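Budgeting for a two-arm kitchen setup: spend on hands or on arms?
Forum > Lab Equipment and Purchasing > Manipulation
Started 14th October

saltmarsh_dan
I have to hand in an equipment plan for next year and I'd like some opinions before I do. We're a small group, 4 people, and we work on household tasks: setting a table, putting away groceries, moving produce on and off plates. Until now we've done everything in simulation. Next year there is money for hardware, but not enough for everything I'd want.

The two options I have quotes for:

Option A is a pair of Viltier arms with Tratier multi-fingered hands on both. It eats nearly the whole budget and leaves me very little for spares.

Option B is the same pair of arms with a Tratier hand on the right only and a simple two-jaw gripper on the left. That leaves enough for a spare hand and a proper bench.

Quotes are good until the end of November.

For an idea of the kind of work, this is one of our kitchen counter tasks in the simulator. Black hands on both arms, a plate on the right with a tomato and a small eggplant on it, and the right hand over the eggplant.
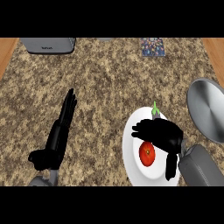 The policies we've trained all assume five fingers on both sides, so Option B means retraining at least part of what we have. I haven't put a cost on that yet and I probably should.

pwhitlock
Option B, and I wouldn't think about it very long. Fingers break. We bought two hands with no spare and when the first one went back for repair we were down for 37 days. The arm was fine the whole time. It just sat there with nothing on the end of it.

Finbarr Breathnach
I'd go the other way. If your policies use both hands then a gripper on the left isn't a cheaper version of your setup, it's a different setup. You'll spend the first half of the year getting back to where you already are. Put a number on the retraining before you compare the quotes. Staff time is usually the biggest line and people leave it off.

pwhitlock
Staff time is the same money whether they're retraining or waiting on a repair.

Finbarr Breathnach
Only if something breaks.

pwhitlock
Something will break.

mirrorcarp
Question for the OP. How much does the left hand do in your tasks? Go through your episodes and work out the share where the left hand touches anything at all. We did that before our last purchase and the second hand was only needed in a small part of them. We bought one hand and didn't regret it.

saltmarsh_dan
Good idea, I ran it this afternoon. Out of 700 episodes, the left hand makes contact in 67 percent. That's higher than I would have guessed. A lot of it is steadying a plate or a bowl while the right hand works, and I suppose a gripper could do some of that. Holding a plate by the rim, yes. Steadying a round bowl from the side, I'm less sure.

mirrorcarp
OK, that changes my answer a bit. A gripper can hold a plate rim fine if you have the right pads. Bowls are harder. I'd still want to know how many of those contacts need more than a pinch.

Finbarr Breathnach
67 percent is a lot. I'd call that a two-handed setup.

old_ratchet
Has anybody mentioned mounting yet? Ask Viltier whether the price includes base plates and cabling. Ours didn't. Same with the controller cabinet, which needed its own circuit, and facilities charged us for the electrician. Also budget for a real countertop if you want it to match the sim. We went through Purves for the bench and they were slow but the bench is level, which was more than I could say for the one we built ourselves.

And buy your plates in bulk. Cheap ones.

saltmarsh_dan
The quote says "mounting hardware" with no detail. I'll ask. The electrician hadn't crossed my mind at all.

tk_lowland
Third option: lease. Vusham will lease a hand by the quarter with repair included. It costs more over two years but you get a swap when one fails, so you don't need a spare on the shelf. You could buy the arms and the right hand, and lease the left one until you know how much you use it. Check whether your grant lets you put a lease under equipment. Ours had to go under services and that took a separate form.

pwhitlock
I could live with that. Read the part of the lease about damage, though. Ours left out fingertips.

Finbarr Breathnach
Agreed on the lease, if the grant allows it. Still think you should cost the retraining for Option B so you have it in writing when someone asks why you didn't take the cheaper one.

saltmarsh_dan
Thanks all. I've written to Vusham for a price and to Viltier about the base plates and cabling. I'll post the numbers when I have them.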